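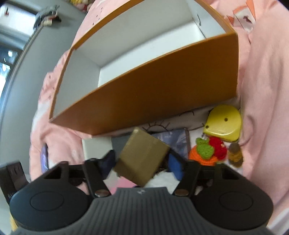 Section 4: Setting up a camera trap station

Read this section before you take the Lasberg trail camera out to the site. Sections 2 and 3 cover charging and the first switch-on. Everything below assumes that the camera has been charged, that the memory card has been formatted in the camera, and that you have permission to be on the land.

The steps apply to both versions of the camera. Where the long-range version differs, this is stated in the step.

4.1 Before you leave

1. Check that the firmware date on the start screen reads 2/19/21 or later. Earlier firmware does not save the site code to each picture, and the records can't be uploaded to Drorilwood.

2. Set the clock. Use Greenwich Mean Time all year, including the summer months. Do not change the clock when the clocks go forward.

3. Enter the site code. Press MENU, choose Station, then Code. The code is printed on the permit sheet. If your permit covers more than one station, each station has its own code.

4. Pack the following: camera, strap, Sqalli lock and both keys, spare batteries, spare card, scale board, compass, tape measure, gloves, and a copy of the permit.

Note: Batteries of different makes or ages should not be mixed. The camera will run, but the level shown on the screen will be wrong.

4.2 Choosing the position

1. Look for signs of regular use by animals. Paths trodden through undergrowth, gaps under fences, latrines, droppings, hair on wire and scratched bark are all suitable. Stay at least 40 metres from any known den, sett, holt or nest.

CAUTION: It may be an offence to disturb a protected animal in its place of shelter, even by accident. If you find a den or sett that is not marked on your permit map, leave by the way you came in and report it before placing a camera.

2. Choose a living tree or a firm post. Avoid thin trunks, which move in the wind and set off the sensor. Do not use dead trees, and do not use trees with bat boxes or nest boxes on them.

3. Face the camera north if the path allows it. Facing east or west gives washed-out pictures at the start or end of the day. Facing south is acceptable under a closed canopy only.

4. Aim across the path at an angle, so that an animal walking along it stays in view for longer. Aiming straight across gives a lot of pictures of tails.

5. Check what is behind the path. A road, a footpath or a neighbour's garden must not be in view. If it can't be avoided, choose another tree.

4.3 Fixing the camera

1. Put on gloves. Scent left on the strap and casing may keep foxes, badgers and martens away for several nights.

2. Pass the strap through the two slots at the back of the casing, with the buckle to the left.

3. Fix the camera at knee height for badgers, foxes, otters and deer. For hedgehogs, polecats and other small animals, fix it lower and tilt it slightly upwards using the wedge supplied.

4. Tighten the strap until the camera does not turn when pushed. Do not use nails or screws in a living tree.

5. Fit the Sqalli lock through the hole at the side of the casing. Turn the key fully to the right and pull the lock to test it. The key will come out in the half-turned position as well, so always do the pull test.

6. Clear grass, bramble and fern from in front of the sensor by hand. Remove only what moves in front of the lens. Cutting back a wide area makes the station visible to people and changes how animals use the path.

Note: Do not clear vegetation between the start of March and the end of August without looking for ground nests first.

4.4 Aiming and testing

1. Slide the switch to TEST. The red light flashes each time the sensor detects movement.

2. Walk across the path at the distance where you expect animals to pass. Then crouch and cross again. The light should flash both times.

3. If the light flashes when you stand but stays off when you crouch, the camera is aimed too high. Loosen the strap, tilt the camera down and repeat step 2.

4. Place the scale board on the path, facing the camera, and take one picture. This picture is used later to work out body length. Move the board to the far side of the path and take another.

5. On the long-range version only, set Sensor to Medium in woodland. High is meant for open ground and will fill the card with moving leaves.

6. Slide the switch to ON. The light flashes for 23 seconds and then goes out. Walk away behind the camera before it stops.

CAUTION: Do not use food, scent or recorded calls to attract animals unless bait is named on your permit. Bait draws animals that do not normally meet into close contact, and disease can spread at bait points. Pictures from a baited station are not accepted for the Drorilwood survey.

4.5 Recommended settings

Mode: Photo
Pictures per trigger: 2
Delay between triggers: none
Night light: Low glow
Picture size: Medium
Date and site stamp: On
Sound: Off

Video mode may be used at otter and beaver stations. It shortens battery life a great deal - allow for more frequent visits, or fit the external pack described in Section 7.

Sound must stay off at all stations. A camera that records sound may pick up private conversation from people passing by.

4.6 Recording the station

Fill in the station sheet before you leave the site. The sheet needs:

Site code
Grid reference
Direction the camera faces, in degrees
Height of the lens above the ground
Distance from lens to path
Type of habitat
Signs seen on arrival
Start time

Write in pencil. Put the sheet in the plastic sleeve and take it home with you. Do not leave it at the station, as it gives the exact location of protected species.

4.7 Visits

1. Visit as seldom as you can. In mild weather one visit in the middle of the survey is enough. From late September onwards the cold reduces battery life and a second visit may be needed.

2. Approach from behind the camera and switch it off before opening the casing.

3. Change the card. Do not look through the pictures at the site.

4. Wipe the lens and sensor window with a dry cloth. If there is mist inside the window, replace the drying pouch (part listed in Section 9).

5. Check that the strap is not cutting into the bark. Loosen and refit it if needed.

6. Switch the camera on again and repeat the crouching test.

4.8 Pictures you must report or delete

Pictures of people should be deleted as soon as they are found, without being shared. The exception is a picture which appears to show a wildlife crime, such as snaring, digging at a sett or the use of lamps and dogs. Keep the original card, do not edit the file, and contact the police. Do not go back to the site alone, and do not touch or remove traps.

Sick or injured animals seen in pictures should be reported to a local rescue centre, with the time and place. Do not try to catch the animal yourself.

4.9 Problems on site

Screen stays blank: check that the batteries are the right way round. The upper row faces the opposite way to the lower row.

"Card full" on a new card: format the card in the camera. Cards formatted on a computer are sometimes read wrongly.

White night pictures: a branch or leaf is too close to the night light. Clear it, or move the camera further round the trunk.

No pictures after several nights: repeat the test in 4.4. If the light does not flash at any height, the sensor window may be dirty or cracked.

More than 100 pictures in one night with no animal in them: the tree is moving, or grass has grown up in front of the sensor. Move the camera to a thicker trunk or set Sensor to Low.

Lock will not open: warm the key in your hand and try again. Do not oil the lock with cooking oil or spray - the smell lasts for weeks. Replacement locks are supplied by Dredstead and must be ordered with the number stamped on the key.

Go on to Section 5 for removing the camera and uploading records.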